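Sondow Glass Rinser & Counter Dryer
Setup Guide, section 3: First fill, first rinse, stemless and bulb glasses

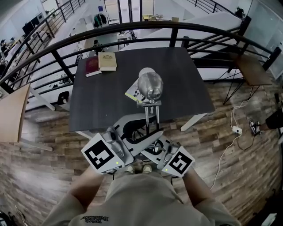 Read section 2 first if the base isn't leveled yet. Everything in this section assumes the base is level, the drip tray is in and the hose is clipped on both ends. Parts names are the same as on the fold-out sheet.

Revised 11/10/19. Replaces the July sheet that came in the first boxes. If yours still says "Turn valve left to open", throw it out, it was printed wrong.

3.1 Before you start

You need:
Rinser base with drip tray
Spray head (gray ring)
Inlet hose, 40 inches
Flerier filter cartridge, still in its wrapper
Dry towel
A bucket or large bowl
One plain glass you don't mind losing

Do not use a crystal glass for the first rinse. Spray pressure isn't set yet.

3.2 Filter

1. Shut off the cold water under the sink. Cold only. The rinser is not made for the hot line.
2. Unwrap the cartridge. Pull off both end caps. People miss the bottom one.
3. Hold cartridge under the kitchen tap, 2 minutes, until the water stops coming out gray. Gray is carbon dust, normal.
4. Drop it in the housing, arrow pointing up.
5. Screw the housing cap down by hand until it stops. No wrench.

NOTE: Yupanqui cartridges fit the housing but sit a little low. Use the spacer from the parts bag or water goes around the filter instead of thru it.

3.3 Hose and valve

1. Check the rubber washer is in the hose end. Flat side out.
2. Thread the hose onto the shutoff. Start it by hand. If it fights you, back off and start over, it's cross-threaded.
3. Snug it a quarter turn past hand tight.
4. Put the bucket under the joint.
5. Open the shutoff slowly, halfway. Wait. Feel around the joint with a dry finger.
6. Dry? Open the rest of the way. Drip? Close, reseat the washer, repeat from step 1.

CAUTION: Don't bend the hose tight behind the base. A kinked hose holds pressure and the spray head will pop up when you let go of it.

3.4 First rinse

1. Press the spray head down with your palm. Air comes out first, spitting and banging. Keep holding.
2. When the flow is steady, hold a bit longer and let go. Water should stop right away. A few drops after is fine.
3. Set the pressure screw (front, under the rubber plug) to the middle. It ships fully closed.
4. Take the plain glass, upside down, push straight down on the head. Straight. If you tip it the water goes up your sleeve.
5. Water hits the counter? Turn the screw a little toward LOW. Weak spray that doesn't reach the bottom of the glass? A little toward HIGH.
6. Repeat until the whole inside gets wet and nothing leaves the tray.
7. Put the plug back.

Tall glasses need more pressure than short ones. Set it for the glass you use most and leave it.

3.5 Stemless and bulb glasses

These are the ones that get broken so slow down here.

1. Check the rim first. Any chip, don't rinse it. The spray head arms push outward on the rim and a chip turns into a crack.
2. Fit the narrow ring (white, in the parts bag) if the mouth of the glass is smaller than the gray ring. Twist to lock, you'll feel a click.
3. Hold the glass low, near the base. With a stem, hold the bowl, never press down by the foot.
4. Press, hold, lift straight up. No twisting.
5. Shake once over the tray.

Wide bowls throw water back along the curve. Drop the pressure a touch if you get a puddle behind the base.

Very thin glass: wash by hand. We don't replace glasses.

3.6 Counter dryer

1. Plug in only after the counter is wiped down. Cord goes out the left side notch, away from the sink.
2. Slide the rack onto the two posts. Push until flat.
3. Glasses on rack mouth down, not touching each other. Touching glasses clink when the fan comes on and they will walk.
4. Turn dial to LOW for the first run. There is a smell. It goes away after a run or so. Window open helps.
5. Leave the lid cracked. Lid shut = fog = spots.

Max glass diameter on the rack is 64 mm at the rim for the outside row. Anything wider goes in the middle row.

CAUTION: Rack posts stay warm after the fan stops. Let it cool before lifting the rack off.

NOTE: Water spots after drying are minerals, the filter does not remove those. Wipe with a cloth and a little white vinegar, rinse, dry agian. Nekenside rinse drops also work, put them in the last rinse by hand. Never in the rinser base.

3.7 If something's off

No water at all. Shutoff closed, or the pressure screw is still at the shipping position. See 3.4 step 3.

Spray goes sideways. Grit in the head. Pull the ring off, tap it upside down, rinse under the tap, refit.

Head sticks down. Hard water. Soak the ring in vinegar overnight. Don't pry it up with a knife.

Leak under base. Drip tray drain not seated. Push down on the back left corner until it snaps.

Fan runs but no heat. Dial is between settings. Turn to OFF, then back to LOW.

Fan rattles. Rack not flat on the posts, or a glass is leaning on the lid.

Water tastes like plastic. Not meant for drinking. Rinse only.

3.8 After the first week

Check the hose joint once more with a dry finger. Retighten the filter cap by hand if it has backed off. Empty the drip tray and wipe it, it gets slimy fast in warm weather.

Filter changes and descaling are in section 4.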